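3.2 How baskets and trays stay in use at home

When we began visiting households in Memel, we expected most of our talk to be about weaving. People were kind enough to let us ask all our questions about splitting, soaking and plaiting, but what they really wanted to tell us about was the years afterward — where a tray hangs, who may borrow it, and what is done when the rim starts to give. We have tried to follow their lead in this section, even where it took us away from the interview guide described in Section 2.

Of the 9 households that took part in the longer interviews, 7 still used woven trays for sorting beans or rice in the week before our visit. The other 2 had kept theirs but brought them out only for guests, and both spoke of them with a good deal of affection. Hamisi Shemweta, who was a patient host on several long afternoons, told us that a tray is "only getting started" when the shop-bought ones are already in the trash. He judges a tray by its rim first and hardly glances at the weave until he has run a thumb all the way along the edge.
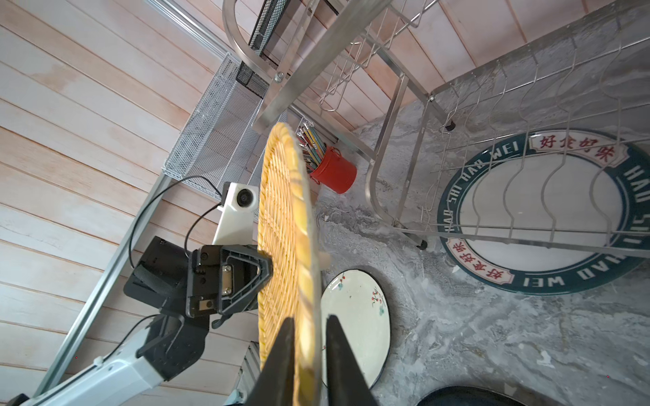
Figure 4. Round woven tray with a wrapped rim.

Repair followed a similar pattern in most of the homes. A loose binding was tucked back in the same evening if somebody noticed it, and left until the dry months if the whole edge needed rewrapping. Several people had learned this from an aunt or a grandmother and had never thought of it as a skill, so the word "repair" in our questions puzzled them. One woman preferred to say that she was "feeding" the tray, and we have borrowed her word in our own notes ever since.

Buying new was a different matter. Families in Kioko, where we made a shorter visit in September, had a market close by and replaced their trays more readily. Price came up less often than we had supposed it would. What they minded was the smell of a new tray, and the long wait before it felt right in the hands — a point we return to in Section 4, together with the question of storage.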